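A Morning at Stovel: Notes from Our Lab Visit in March
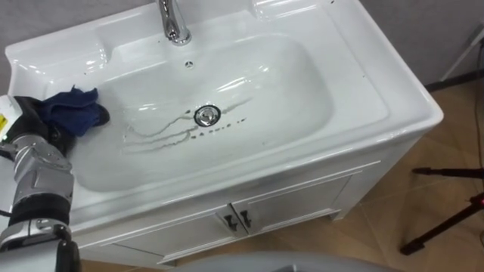 Department of Applied Automation, Study Trips and Visits

Our group visited the software lab of Stovel in March. We were 20 persons, most of us from the control course, and two teachers. The train was late, so the coffee was short, and we went directly to the second floor where the service robots are tested.

Our guide was Zoila Bermúdez, who leads the planning team. She speaks fast but she draws well, and she filled two whiteboards before lunch. I copied as much as I could. If there is a mistake in the explanation below, it is probably mine.

The task of the morning was wiping a washbasin with a cloth. I must confess that I expected something more spectacular, and I changed my mind after ten minutes. A basin is glossy and white everywhere, and for the depth camera this is a bad combination. The highlights on the rim and on the chrome give wrong points or no points. On the screen we saw the raw point cloud of a basin, and it had big holes in it, the largest one at the bottom of the bowl near the drain stopper.

Stovel does not try to repair the cloud. They use a package called Uvden, which fits a smooth surface to the points that can be trusted, mainly the edges and the dull areas. Then it gives every part of the surface a confidence value. Where the value is low, the arm moves slower and the controller gives more importance to the force than to the position. One student asked what happens if the fitted surface is too high or too low. The answer was that 5 millimeters of error is still acceptable, and after that the wiping becomes uneven.

The second topic was the dirt itself. In the bowl there were thin grayish streaks that curve away from the drain to the left, and a short row of dark specks close to the stopper. For a person these are two clear things. For the perception software, a streak and a reflection look very similar. Their method compares two views from slightly different head positions. A reflection travels over the surface when the head moves, and a streak stays in its place. I found this idea simple and beautiful, and I have already used it in my homework about specular surfaces.

The specks are easier to detect because of the contrast, but they make a problem for the planner. If the stroke goes over them in the wrong direction, they are only pushed to another place. So the planner, which has the name Jellow, first makes a map of the dirt and then chooses strokes that finish at the drain. It keeps a log of each stroke, and the log we looked at had 3831 lines. Ms. Bermúdez told us that reading these logs is the larger part of her work, and that she would like better tools for it.

About the cloth we talked the longest. The gripper has black fingers and it holds the dark blue cloth as a loose bundle, pressed to the upper left inner wall of the bowl. The planner does not know the exact shape of the bundle. It treats it as a soft pad with a radius, and it updates the radius from the measured force. Our teacher Mr. Sobczak was not fully convinced by this. He asked why they do not model the folds, at least the big ones. The discussion went on in the corridor also, and I think both sides enjoyed it.

After lunch we could try the simulator in pairs. My partner and I changed the contact force limit and the overlap between strokes. With a small overlap the plan is quick but leaves narrow bands without cleaning. With a large overlap the arm comes several times near its joint limit at the left rim, and then the planner has to search again. We did not find a good setting in the time that we had. The pair next to us found one, but they did not want to show it before the report.

For students who will go next year: read the chapter on impedance control before the trip, and bring your own notebook computer with the simulator installed. The guest network is slow. The canteen takes only cards.

Slides from the planning talk are in the course folder. Reports should be sent to Mr. Sobczak before the end of the month.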